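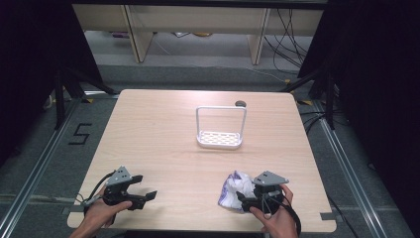 News > Fleet and Depot > Coach and Bus

Steramach midi-bus enters service on the Clestow to Dromcombe route

4/26/25

Steramach has delivered the first of its low-entry midi-buses to the operator of the Clestow to Dromcombe route, where it replaces a high-floor vehicle on the all-day timetable. The new bus is a two-axle diesel with a rear-mounted engine, a six-speed automatic gearbox and an integral retarder. It seats 24 passengers, with room for one wheelchair in the bay opposite the centre door.

The route is a mixed duty. From the Clestow interchange it runs through a built-up section with closely spaced stops, then climbs to the ridge on a narrow two-lane road before the long descent into Dromcombe. The earlier vehicle was geared for highway work and spent much of the town section in second gear. Drivers also reported brake fade on the descent with a full load. Both points were written into the specification for the replacement.

Steramach's answer on braking is a three-stage retarder controlled from a stalk on the right of the steering column, with the first stage also brought in by light pressure on the brake pedal. Ventilated discs are fitted at all wheels. The electronic braking system blends the retarder and the discs, and releases the retarder if the drive wheels begin to slip. A lamp on the dash shows which stage is engaged.

The body is a welded stainless steel frame with bonded side panels. Lower panels are split into short sections, each held by quarter-turn fasteners, so that a scraped skirt can be changed in the depot without disturbing the glazing or the floor. The front bumper is in three pieces for the same purpose. Corner sections are the same part on both sides at the rear but handed at the front.
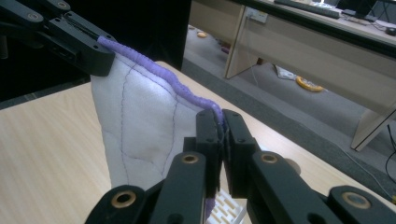
COACH AND BUS

The floor is flat from the front door to just behind the centre door, with two steps up to the rear seats over the axle and driveline. Kneeling is on the kerb side only and is interlocked with the doors. The manual flip-out ramp at the centre door was chosen over a powered unit after the operator looked at its own repair records, in which ramp motors and limit switches featured heavily.

Seats are fixed to a wall rail and a single leg. Covers are a wool blend over moulded foam, and the cushions lift out for cleaning. Overhead racks have been left out, which brings the ceiling ducts lower and gives a more even flow of air from the roof-mounted heating and cooling unit. The driver has a separate heater with its own blower – a request from the Dromcombe end of the roster, where the first departure is well before sunrise for part of the year.

Ailbhe Hegarty, fleet engineer for the route, said the bus had been run empty and then with ballast before it carried passengers.

"We were mainly looking at gearbox temperature on the climb and at how the retarder behaved on the way down," she said. "The shift points were changed once. It was holding fourth too long out of the last hairpin and then dropping two gears together, and passengers would have felt that."

Hegarty said access for daily checks was better than on the outgoing vehicle. Oil, coolant and washer fluid are all filled from behind one flap at the rear, and the batteries are on a slide-out tray. She was less satisfied with the position of the air dryer, which sits behind the nearside rear wheel and can be reached only from a pit or with the bus on a hoist.

The passenger information display and stop announcements are supplied by Lâm, which also provides the door-area cameras and the recorder. Announcements are triggered by position, with a manual override for the driver. The volume falls automatically when the bus is stationary with its doors closed. Wiring for a second display is in place behind the rear ceiling panel, although the display itself was not ordered.

Top speed is limited to 82 km/h. Hegarty said this suited the ridge road, where the posted limit is lower for most of its length, and kept the engine within its most economical range on the flat section near Dromcombe. A further limit of 50 km/h applies whenever the second retarder stage has been selected by hand.

The remaining buses in the order are due in October. They will have the same driveline and body, with the air dryer moved forward if Steramach can re-route the pipework around the fuel tank. The outgoing vehicle stays at Clestow as a spare until then.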